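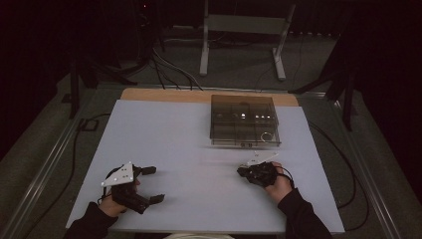
Thread on torque specs for small fasteners, as the same question keeps landing in my inbox.

1/ A torque figure on a drawing is a stand-in for clamp load. Clamp load is what holds the joint. Torque is what you can measure with a cheap tool. The two are linked by friction, and friction moves around more than most people expect.

2/ On a plain dry steel screw, most of the torque you apply goes into friction under the head and in the threads. Only a small share stretches the screw. Change the friction a little and the clamp load changes a lot.

3/ So: if the spec says dry, assemble dry. Oil on the threads at the same torque setting gives a higher clamp load. On an M3 in aluminum that can be enough to pull the threads.

4/ Threadlocker counts as a lubricant while it is liquid. Read the data sheet for the one you use. If the drawing calls for threadlocker, the torque on the drawing should already allow for it. Ask whoever signed it. I have asked, and the answer has been "no" more than once.

5/ Plastic is a separate problem. The screw clamps, the plastic creeps, the load drops. Retightening a week later feels productive and mostly moves you closer to a stripped boss. Use a metal insert or a compression sleeve and stop chasing it.

6/ Reused screws. The first tightening burnishes the contact surfaces and can strip plating. By the third cycle you have a different friction value from the one in the spec. For a cover plate, fine. For anything that carries load, bin the screw.

7/ Drivers. A preset clutch driver drifts. Ours is a Driveo, and the setting on the collar is only a setting. Check it against a tester at the start of the run and again at the end. Hortensia Saavedra at Daza got me into the habit of writing both readings on the same line of the sheet. Drift is easy to see that way and hard to argue with.

8/ Speed matters too. Run a screw down fast into a hard joint and the driver can overshoot before the clutch lets go. Run down fast, stop short of seating, finish slow. On the Andus housings we finish the last turn by hand — slower, and worth it for 37 units. I would not do it for a large run.

9/ Bit fit. A worn bit cams out below the set torque and leaves a burr on the recess. People read that as "screw is tight." Swap the bit. Bits are cheaper than housings.

10/ Units. N·m, N·cm, in-lb, in-oz. Write the unit in the column header and again on the tool. A factor of 100 between N·m and N·cm sounds impossible to miss on a small screw. On a borrowed tool with a faded label it is quite possible.

11/ For anyone who asked about tightening order on a rectangular cover: all screws to seated, then a cross pattern to half torque, then the same pattern to full. With a soft gasket, go around once more after it relaxes.

12/ Angle-controlled tightening gets its own thread. Short version: better for long screws, poor value for short ones.

Filed under: Fasteners, Shop practice

More from this author
Thread inserts in thin walls
Why the Gundis cover leaked
Notes on thread engagement in soft alloys
Reading a plating callout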